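Drorside Bag Handling: recording rules and data card

Maintained by Shona Goodwin. Last updated October 30, 2025.

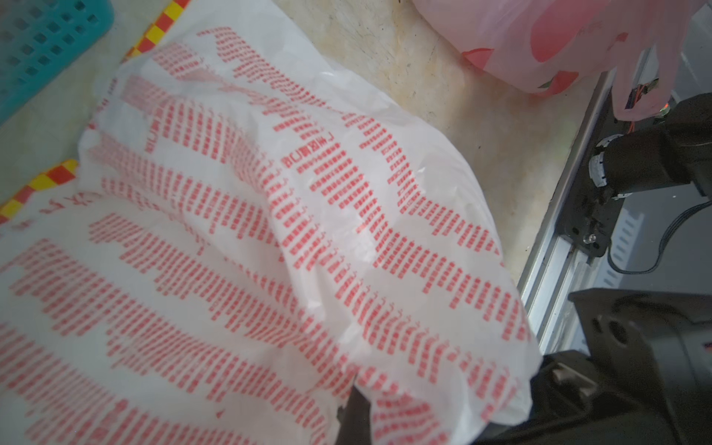

Wrist camera view, white printed bag held in the gripper.

Welcome! Thin plastic bags are a wonderful problem for a robot arm, and we'd love more people working on them. This card covers how episodes are recorded, labeled and accepted into the set. The current release has more than 88 episodes from two sites, Drorside and Ngata.

What counts as a grasp

A grasp starts on the first frame where both fingers hold plastic. A fold pinched between the fingers is fine, and so is a bunch. Plastic resting on top of a closed gripper is not a grasp, so label it "contact". If the bag hides the fingertips, check the gripper width log before you pick a label.

Before you record

- Check that every cable near the wrist has slack through the full range of motion.
- Keep loose bags away from the motor housings. If one drapes over a motor during a run, stop, clear it and log the stop.
- Set the speed cap to level 4 or lower for all bag tasks.
- Keep hands outside the frame rails while the arm is powered.

Crumpled bags are great! Please don't smooth them out between takes. Shiny patches and blurry print stay in too, and we do no color correction.

Labels

Each episode gets one of 8 outcome codes, listed in Plivum's labels file. Torn bags have their own code (we forgot that one in May and had to relabel a whole batch).

Known gaps

Very few black bags, and no paper ones yet. The Pakska loader still drops the last frame of long episodes. A fix is in review.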